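Questions we receive often about the Flalteo wash service in Larkville.

## How do I send my clothes?

Fill one bag and leave it at our counter before 18:00. A bag for 60 liters costs the same as a small one.

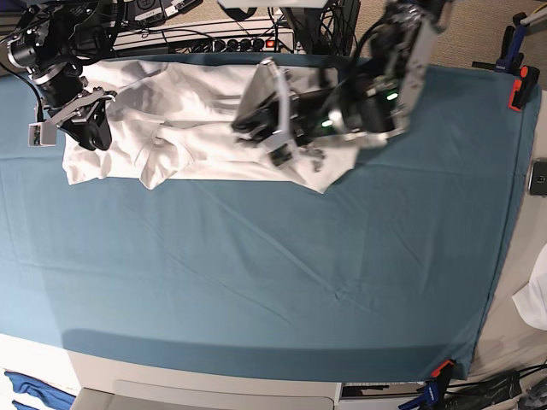

Please write your name on the paper tag, also if you are a regular customer. Without the tag we must open the bag and call you.

## Can you wash white cotton together with colors?

We wash white items separately, always. If a shirt is new, please tell us - some new fabrics shrink in the first wash, and then we use cold water.

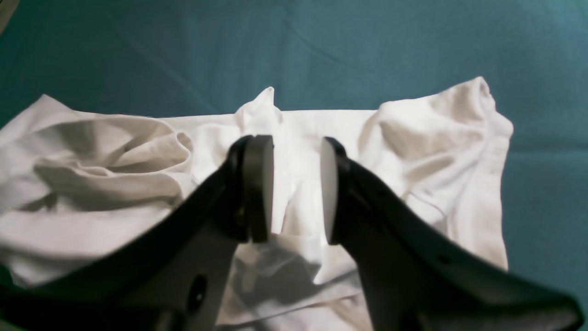
## Do you remove stains?

We try one time for free. For old oil or wine stains, we send the item to Mägi, and it takes three more days.

## Do you iron?

Yes, shirts and T-shirts only. Bed sheets are folded but not ironed.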